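Bench notebook, paper room
27th April

Fothergill ledger, continued. Picking up from the last entry, which stops halfway down a page because the phone rang and then it was time to lock up.

Where we are: 548 leaves in the ferry ledger, collation finished. Two leaves bound in upside down near the back, both written on, so it happened at the first binding and the clerk just turned the book over and kept going. Left as is. One stub where a leaf was cut out, clean edge, looks like a knife and a straight rule. The stub has the tails of some letters on it. Could be the end of "toll" or could be anything.

Cover boards off since last week, in the flat box, labeled. Spine leather is past saving as a working spine but we keep every crumb, it goes in the envelope with the box. Please do not consolidate the envelopes. They look alike but one is the spine and one is the stuff out of the gutter (sand, straw, a pin, something that may be a bit of sealing wax).

Surface cleaning. Soft brush first, out from the gutter, then the grated eraser, then brush again. Front section very sooty. Fits with the story that the ledger was in the ferry office when the Bodis warehouse next door burned, but soot is soot and the office had a stove, so I wouldn't put it in the report as evidence of anything. Write "soot, source unknown."

Test spots on the inks. Black iron gall, mostly stable, a few haloes on the heavy downstrokes. The red is the trouble. The red ruling moves with a damp swab, hardly any pressure. So no washing of anything with red on it, and that's most of the book. Tried the purple on the receipts tucked in at the front and it bled straight away, stopped at once, blotted, small stain on the blotter and I think nothing lost on the receipt. Marked the receipts DO NOT WET in pencil on the folder. In capitals.
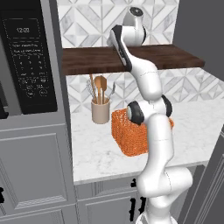

Gripper up at the shelf, by the white hair dryer.

Tear repairs: the kozo tissue, wheat starch paste, thin. Thinner than yesterdays batch, which cockled two leaves. Those two are under weight again between fresh blotters, see if they relax. If they don't I'll lift the tissue and redo. Torn edges, not cut, feather them out with a needle. I know this is in the manual but I cut three strips this morning without thinking and had to toss them.

Paste recipe since somebody rubbed it off the board: it's on the inside of the cupboard door now, in ink. The jar in the fridge with the blue lid is paste. The jar with no lid is not paste and I would like it gone.

Now the interesting part, the contents. Had not planned to read the thing but you can't clean a page for twenty minutes with your nose on it and not read it.

The ledger is supposed to be the Fothergill ferry's, tolls at Putik Landing, and the first stretch is exactly that. Foot passenger, horse and rider, wagon, drove of hogs by the head. Then a third of the way in the hand changes and the headings change too. Column for tolls gets narrow, new column headed "Stone." Loads of stone, day after day, all of it going west over the river. Never coming back, obviously.

So I think this is the stone for the county courthouse. The cornerstone one. The received version (historical marker, school pageant, the booklet they sell at the depot) is that the courthouse stone came by rail from the Plistar quarry and the first block was laid the week it arrived, with a band and a dinner. The ledger has Plistar stone on the ferry all through a spring, and the railroad bridge not there yet. There's a line about it: "cars no nearer than Putik, rest by boat." Plain as anything.

I don't want to get out ahead of this. Things against:

- The ledger never says courthouse. It says "the Works" and once "County Works." Could be a jail. There was a jail.
- Dates are day and month only, the year is written at the head of each section and on the section that matters the head of the page is the bit that got wet. I can read the last figure as a 1 or a 7 depending on how much coffee I've had.
- The clerk can't add. The carried totals are off in at least two places so I would not lean on the tonnage.

Things for:

- Same spelling of the contractor's firm as on the courthouse contract copy.
- There's an entry for a single block, charged on its own at a special rate, and next to it "dressed & lettered." Who letters a block in advance unless it's the cornerstone. Charged 6 dollars, against a few cents for an ordinary load. Somebody at the ferry knew a ceremony when he saw one, and priced it.
- Two days after that the ferry takes almost no stone and a great crowd of foot passengers. 300 written as a round number, with "or thereby" after it, so he'd given up and was guessing. And then below, "band carried free."

That last one made me put the brush down. Band carried free!! The booklet has the band arriving on the train.

Also there is a row about water. The river came up and they lost a load, flat went over near the west bank, and the quarry and the ferry each write that the other one owes for it. Still unpaid at the end of the book as far as I can see. Which means there's courthouse stone (or jail stone) on the bottom at the Landing, if the dredging didn't get it. Worth asking the dredging people whether they kept any record of what came up. Somebody with more patience than me for that phone menu please.
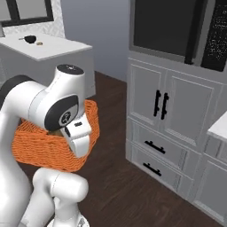

What would settle it is the year. Options, cheapest first:

Raking light on the wet page head. Did this just before lunch with the little lamp flat to the table. There is a dent where the pen went, and it looks more like a 7 to me, a crossbar sort of a bump. But I want it to be a 7 so I'm the wrong person to look. Would like one other pair of eyes on it who has NOT been told which. If you've read this far that's not you, sorry.

UV. Lamp is out at the other site, back in May they say. Iron gall should show dark even where it has washed out. Best bet by far. Don't let anyone put a treatment on that page before then. I've slipped it in polyester and put it at the top of the box so it doesn't get swept up with the others.

Match the days of the week. He writes the sabbath closures in, so with enough of them you can work out which years fit. Free, only takes an evening. Started a list at the back of this notebook, upside down from the other end, like the ferry clerk.

Newspaper. The run has a gap over the whole of the year we want, I checked the film and it's blank leader then straight into the following winter. Typical. There was a rival paper across the river that hated the courthouse, and hated the tax for it more, so they'd have printed something nasty about the dinner. No idea if any survive. Try the college.

The stone itself. The building came down long ago but the cornerstone was supposed to have been saved and set into the wall of the armory, and then the armory was sold. Have a photocopy of a photocopy showing it. You can make out a square and compass and the word LAID and then ivy.

Phone call that interrupted the last entry, writing it down now before I forget: the depot museum wants the ledger for the anniversary display, open on the table, for the whole summer. No. Told them no in a nicer way. Offered a facsimile of one opening and they asked could it be the page about the band, so word has already got round and I'd like to know how. If we do a facsimile it must say it's a facsimile, on the front, not on the back where the last one had it.

They also asked for a short text for the panel, 200 words. I'll do it but I will not write "cornerstone came by ferry" till there's a year. Draft line: "A ferry ledger records Plistar stone crossing the river at Putik Landing for a county building." True and dull. They'll hate it.

Supplies: low on blotters, very low on the thin tissue, silicone release paper fine. Humidity in here crept up after lunch, door was propped. Please don't prop the door. The logger sheet is changed, old one filed behind the others.

Rehousing. Decided against rebinding. The sections will go in folders in order, boards in with them, one clamshell box. Reason is the sewing holes are so ragged any new sewing would need guards on every fold and that's a lot of paste near a lot of red ink. Reading room won't love it, folders get out of order. Pencil numbers bottom outside corner, softest pencil, light. I've done up to the change of hand and stopped.

Left on the bench under weight: two cockled leaves, four fresh repairs, the map that was folded in at the end. Haven't unfolded the map fully, it wants humidifying and there's a color wash on it, pink along one bank. Unfolded one panel only. It has the Landing, the rope line, and a building marked Bodis in a different ink that someone later put a cross through. After the fire, I suppose.

Tomorrow: change blotters first thing before coats come off. Then cleaning on the section after the band. Then the map if the pink tests ok, if not it goes back to bed.

Key is in the usual drawer. Lamp off, checked.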